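About Panicker Letter Boards

Panicker Letter Boards makes and repairs wooden spelling boards and letter blocks for schools, clinics and reading rooms. The workshop is in Starkdale, with a smaller finishing room in Fodavham. Ona Vasiliauskas runs production. Lucian Zamfir handles repairs, spare parts and school accounts.

What We Make

The main product is the Bolar board, a long board with a recessed channel down the middle and a raised lip on each side. Letter blocks sit in the channel in a single row, so a word stays in line while the reader works on it. The standard Bolar is 565 mm long. Boards are sold unfinished. We do not varnish the channel - varnish builds up in the corners and the blocks begin to stick.

Blocks are square, painted in solid colors and printed with lowercase letters. A full school set has 146 blocks, with extra vowels. Single replacement letters can be ordered at any time. Clearance between block and lip is checked by hand with a gauge before a set is packed.

Repairs and Returns

We currently supply 29 schools, and most of our repair work comes from them. Wear usually begins at the rims, where boards are gripped, stacked and dropped. Marks and scratches in the channel are left alone unless they catch a block. Small chips are sanded back. A rim that has started to splinter is planed or, if the damage is deep, replaced. Boards sent in during August go out again before classes start. At other times allow five working days, plus shipping.
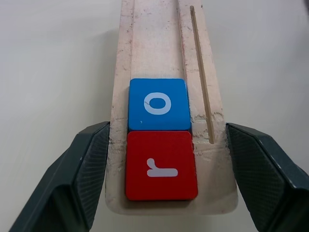 Unfinished board with wear along the rims. Blue "o" block and a red block in the channel.

Please send at least two blocks from your own set with any board that needs work. Older sets were cut to a slightly different width, and the fit has to be tested with the blocks that will be used.

Orders and Visits

Orders are taken by mail or through the form on the contact page. Visits to the Starkdale workshop are by appointment. The finishing room is not open to visitors.

Page last revised September 12, 2018.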